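The Bowl Is Not Washed Until You Have Looked at It

By Trinidad Ibarra

The first thing I threw away this spring was a lid. It belonged to a container I have not owned since my last apartment, and I had moved it twice, wrapped in newspaper. After the lid came eleven months of good intentions, and then I got to the leftovers.

I should say that I am a person who keeps leftovers. I keep them out of thrift, and then I keep them out of embarrassment, and by the time I open the tub again we have both changed. My refrigerator in April held half a lemon, a jar of something brined, and enough cooked rice in enough small vessels to suggest that I was running a tasting menu for mice.

The plan was simple. I would spend one month emptying every cup, tub and bowl before cooking anything new, and I would write down what was in them. Jollside, the kitchen store down the hill from me, runs a class on this very subject on winter evenings, for 38 dollars, and I had already skipped it once. I was confident that I could learn to scrape a bowl by myself.

Reader, there is technique.

Take crumbly food. Soup leaves a container when asked. Stew leaves with some encouragement. But anything white and loose and slightly sticky — rice, flaked fish, the inside of a baked potato, fresh cheese that has begun to dry — goes everywhere except where you tip it. It clings to the back wall. It smears along the rim. It waits until you have rinsed the spoon and then it drops onto the counter in a clump, with a few outriders landing near the toaster.

My early method was to turn the cup upside down over the bowl and hit it on the bottom like a ketchup bottle. This moves around half of the contents. The rest stays put, and now your hand smells of fish. I progressed to tilting, which is slower and has more dignity. You bring the cup in low and let the food slide down the side, and then you go in after it with something flexible. The spatula I use is a Florkis, the narrow one, bought at Jollside in a moment of weakness. It bends enough to get into a corner, and corners are where the trouble is.

Square containers, I have come to believe, were designed by people who only store things and never take them out again. They line up beautifully on a shelf. They also have four corners apiece, plus the seam around the bottom, and by my second week I was resentful of all of them. A round bowl gives you one long curve and a place for everything to end up. If I were furnishing a kitchen from nothing, I would own round bowls in three sizes and be insufferable about it.

Color matters more than I expected. White rice in a white bowl is invisible, and I have put "clean" bowls back in the cupboard that were nothing of the kind. In a dark one, every smear shows. You may find this depressing at first, as I did, but a dark bowl will at least tell you the truth about your evening.

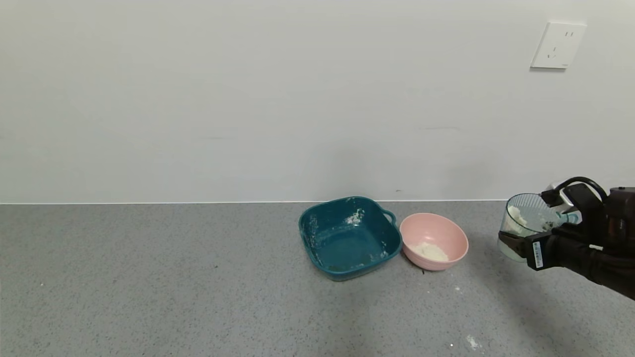

Thoa Lò wrote to me after I mentioned all this in the newsletter, and she was not sympathetic. Crumbs on the counter, her letter went, are the fault of the person standing too far from the bowl, and anyone who wants to scrape rice cleanly should stop doing it straight out of the refrigerator. Put a spoonful of warm water in the cup, cover it, go and do something else. When you come back the rice has let go by itself. She added that the water should never be poured down the drain with the grains in it, a point she made in capitals.

I tried it that night. She was right about the water, and I have stopped hitting things.

She was also right about the drain, as it happens, but I had found that out in February at the cost of a plumber.

There remained the question of what to do with the rice, once I had liberated it. Fried rice is the obvious answer, and I ate it until I began to take other routes home to avoid my own stove. Rice pancakes are better. You need a bowl of cold cooked rice, an egg, a spoonful of flour, salt, and whatever green thing is going limp in the drawer. Scallions are good. So is the last of the parsley, and so are peas if you mash them a little. Stir it with a fork until it holds when pressed, and fry it in flat cakes over medium heat. Leave them alone until the edges brown. I did not leave the first batch alone, and had what the restaurants call a hash.

Flaky fish goes into the same mixture without complaint. So does cold potato. Fresh cheese makes them soft in the middle and harder to flip, and they are the ones I'd make for company.

The speckled countertop deserves a word here. Mine came with the apartment, and I used to think the pattern was a matter of taste. I now consider it a conspiracy. On a gray counter with flecks in it, a grain of rice can live undisturbed for days. You find it with your sleeve. I have taken to wiping the surface with a dry cloth first and a damp one second, since going in damp merely glues the evidence down. A bench scraper works too, the flat metal kind meant for dough. Run it toward you, catch the pile in your other palm, and try not to think about how much there is.

The Tjoa tubs, which I inherited from a roommate and which are shallow and wide, turned out to be the best of everything I own for putting things away. Food cools faster in them, it doesn't pack down, and you can see the bottom. The tall cups I had always reached for are the worst. Everything in them settles into a plug, and the plug has to be negotiated with. I've moved the cups to the shelf over the door, where they hold pencils and one of them holds batteries that may or may not be dead.

By the last week of the month the refrigerator had an echo. I had emptied everything but the brined jar, whose label has worn off and whose contents I have decided to regard as a colleague. I went out and bought a chicken. I roasted it with lemon and made, out of habit, far too much rice to go with it.

It went into a Tjoa tub, with the lid on and the date on a strip of tape. The bowl is soaking.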